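The Quiet Side of the Crossover

A loudspeaker with two drivers has to split the signal somewhere. Bitska, a small maker of passive bookshelf speakers in Dronddale, has moved that split lower than most of its competitors care to, and the new Haverford model is built around the decision. The crossover point sits low enough that the tweeter carries much of what a listener would call the voice.

The usual objection is heat. A tweeter dome is light, its voice coil is small, and every octave added at the bottom of its range raises the excursion it must survive. Bitska's answer is a larger rear chamber behind the dome and a shallow waveguide in front of it. The waveguide raises output at the lower end of the tweeter's band, so the amplifier does not have to supply it. Less current goes through the coil for the same level in the room.

Kenji Dvorak, who designed the network, spent most of the development time on the woofer side. The cone is treated paper with a rubber surround. It starts to break up well above the crossover point, and the filter only has to keep it quiet from there on. The first prototype used a third-order slope. It measured well on axis and poorly everywhere else, with a dip that moved as the microphone was raised. The production filter is fourth-order acoustic on both drivers, and the dip is gone within the listening window the company specifies.

"You can get a flat line on one axis with almost any parts," Dvorak said. "I wanted the line at seat height and the line at standing height to be related to each other."

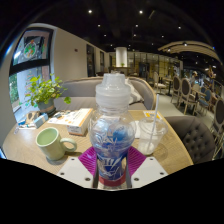 Page last modified: December, 4:02 p.m.

The cabinet is less unusual. Panels are braced at uneven intervals to spread the resonances, and the front baffle is thicker than the sides. The port exits at the rear, and the manual asks for some distance from the wall. Foam plugs are supplied for rooms where that distance is not available. With the plugs in, bass rolls off earlier and more gently, and a subwoofer is easier to blend.

I ran the pair for 70 hours before taking notes, first on a modest integrated amplifier and then on a Grikmont power amplifier with more current in reserve. The difference was small. Impedance stays above 4 ohms across the band, and there is no steep phase angle to upset a cheaper output stage. Sensitivity is on the low side, and listeners in large rooms should plan for it.

Speech is the strong point. Radio announcers keep the same tone when the listener leans forward or gets up to turn a page. Piano is even through the middle octaves. Massed strings are slightly dry, which may be the recordings. Deep organ pedal notes are suggested more than heard.

The network board is mounted on a removable terminal plate held by ordinary screws, and Bitska will sell replacement drivers matched to the serial number. Serial 117, the left speaker of the review pair, had a loose binding post on arrival. It was tightened with a nut driver and gave no further trouble.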